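Bergeron Makerspace: Shared Room Walk-Through, June
Walked by Noémie Friesen, with comments from Vernon Fortin

Another good month! I went through all the rooms before opening, clipboard in one hand and coffee in the other, and there is a lot to be pleased with. Marks are OK, FIX (someone please do it this month) or WATCH (look again next time). Vernon's comments are under his initials.

Entrance and hallway

1. Front door opens fully and closes by itself: OK
Much smoother since the new closer went on. No more shoulder work!

2. Exit sign lit, battery test held: OK

3. Hallway clear from wall to wall: FIX
Two bikes and a roll of carpet by the coat hooks. The bikes belong in the shed. The carpet has been there since spring and I would love to see it find a home.
VF: Carpet is mine. Gone by the weekend.

4. Fire extinguisher on its bracket, pin in, needle in the green: OK
Tag is signed and readable.

5. First aid kit stocked: FIX
Low on small bandages and the burn gel has expired. Eyewash is fresh, both bottles.

Sewing and textile room

6. Irons off, cords whole, stands steady: OK
The cord on the older iron is getting stiff near the plug. I flexed it along its whole length and found no cracks.

7. Needle and pin jars closed: OK
The magnet strip Annick Carrier put up by the cutting mat is wonderful. I swept under the chairs and found only one pin.

8. Rotary cutters locked: FIX
One was left open under some felt. Please, please click the guard over, even if you are only stepping out to answer the phone.

Tables and work surfaces

9. Tabletops free of splinters, chips and raised grain: OK
I run a cotton rag over every top, with the grain and then across it, and feel for snags. The light wood tops are holding up beautifully. If you spill glue, wipe it up right away and leave the scraper in the drawer.

10. Table legs tight, no rocking: WATCH
Jaxon McIntyre went over the bolts with a 10 mm wrench last month and what a difference! The table nearest the window still has a slight wobble, which could be the floor. I'd like to try a felt pad before anyone takes the leg off again.
VF: Floor. I put a level on it.

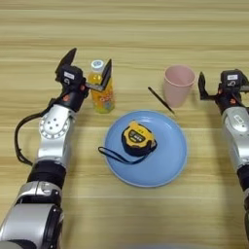
11. Power strips off the floor and not chained together: OK
Every strip is plugged straight into the wall. Thank you to whoever sorted out the corner by the radiator, it was a real tangle.

12. Task lamps: clamps firm, bulbs within the rating on the shade: FIX
One lamp head droops when you let go of it. The spring has probably had enough. I moved it to the repair shelf with a note.

Wood shop

13. Push sticks hung beside the table saw: OK
Gaétan Carrier cut a fresh set from scrap and they fit the hand so nicely that I wanted to rip a board just to try one.

14. Dust collector bag under half full: WATCH
Just under. Empty it before the next long sanding session.

15. Ear and eye protection clean and on the hooks: OK
There are 12 pairs of glasses, all wiped. Two are getting scratched and can go to visitors who are only watching.

16. Oily rags in the lidded metal can: FIX
Lid was off. This is the one item on the list I get stern about. Lid on, every time, and lay the rags flat to dry outdoors before they go in the trash.
VF: Agree. I'll paint LID on the wall above it.

Still open from last time
Loose stair tread, third from the top. Jaxon has the screws and will do it in the morning before the pottery group arrives. Use the ramp until then.

Next walk-through is in July. If you'd like to come along, I'd be thrilled to have a second pair of eyes, and you'll get to see the inside of the boiler closet.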